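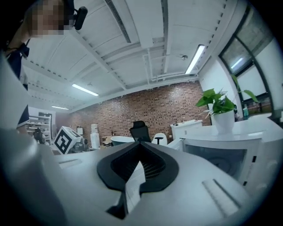 図1 対象室の天井面(梁、ダクト、線状吹出口、蛍光灯)

建築環境設備演習 第7回配布資料
天井面の設備配置と作業面照度

1. 本回の範囲
前回は負荷計算から必要風量を求めた。本回は天井面を扱い、空調の吹出口と照明器具の位置が作業面にどう影響するかを整理する。対象は事務室および実験室程度の規模の室とし、講堂や工場は含めない。演習の提出期限は1月7日とする。

2. 天井の構成
天井の納まりは、仕上げ材で設備を隠す方式と、構造体や配管を見せる方式に大別される。図1の室では白い天井に梁とダクトが通っており、器具の位置を決める際はこれらとの取り合いが先に問題となる。梁は光を遮るほか、天井面に沿う気流を剥離させる。梁せいが大きい室では、梁で区切られた区画ごとに器具と吹出口を割り付けるのが原則である。
広角で撮った写真では奥行き方向の線が強く収束し、周辺部の直線は曲がって写る。寸法を写真から読み取ってはならない。実測または図面によること。

3. 線状吹出口
線状吹出口は細長い開口から帯状に気流を出す。図1では上部中央付近に、暗色の羽根を持つ長い吹出口が確認できる。検討項目は次のとおり。
(1) 到達距離 残風速0.25m/sとなる位置までの距離で評価する。
(2) 吹出方向 水平吹出しは冷房時に天井面への付着が期待できる。暖房時は上部に滞留しやすい。
(3) 障害物 梁が気流と直交する場合、付着が途切れて下降流となり、居住域にドラフトを生じることがある。
(4) 吸込口との距離 近すぎると短絡する。図1から吹出しと吸込みの別は判定できないため、演習では吹出しと仮定する。

4. 蛍光灯の配置
図1では右の窓寄り、左中ほど、さらに左奥の隅寄りに管状の蛍光灯が見える。窓寄りの器具は昼光の影響を受けるため、点滅回路を窓と平行に分けておくと昼間に消灯できる。既存室の調査では、器具の位置に加えて回路区分も必ず記録する。
平均照度は光束法による。

E=F×N×U×M/A

E:平均照度[lx]、F:器具1台あたりの光束[lm]、N:台数、U:照明率、M:保守率、A:床面積[m2]。照明率は室指数と反射率から表で引く。白い天井では反射率を高くとれるが、梁やダクトの側面は水平面と同じ扱いにしない。

5. 演習課題
F=3,000lm、A=30m2、U=0.5、M=0.7とする。
課題A 平均照度200lx以上となる最小の台数を求めよ。
(略解)N=200×30/(3,000×0.5×0.7)=5.71、よって6台。
課題B 課題Aの台数を、中央に梁が1本通る矩形室に割り付け、平面図に示せ。縮尺は任意。
課題C 線状吹出口を梁と平行に置く場合と直交させる場合について、冷房時の気流を断面図で比較せよ。

6. 注意
保守率は器具の形式と清掃間隔で変わる。12月の配布版では保守率の欄が空欄であったため、本版の値を用いること。課題Bで器具間隔が取付高さの1.5倍を超える場合は、均斉度を別途確認する。

担当:Gillespie MacBrayne/演習補助:Faraji Makokha

問い合わせは担当まで | © Standport 建築環境設備演習 | ページの先頭へ戻る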